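Sirnano table-setting set, README

Recorded with the Sirnano hand-held gripper, built at the Trirkorbridge shared workshop.

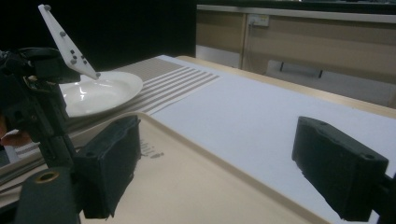

Gripper open over the beige tray, with the plate and striped placemat behind.

What's in it
248 short recordings, all made by hand at one table. Each sits in its own folder with the video and a notes.txt. Folders 1 to 21 came from the first build, so the finger spacing is a little different -- keep them separate if that matters to you.

The build
Two black padded fingers, a black body and a white tracking plate with raised gray dots. I love how quick this thing is to fix! Fingers swap out with a hex key, and the part files are in /hou.

Known problems
Shiny dishes throw bright highlights. 9 recordings have a stuck timestamp and are listed in skip.txt.

Next
A second set, Sakia, with cups and bowls. If you build your own gripper, please send me your changes -- I'd be so happy to try them.

Last updated Tuesday, January 9, 2024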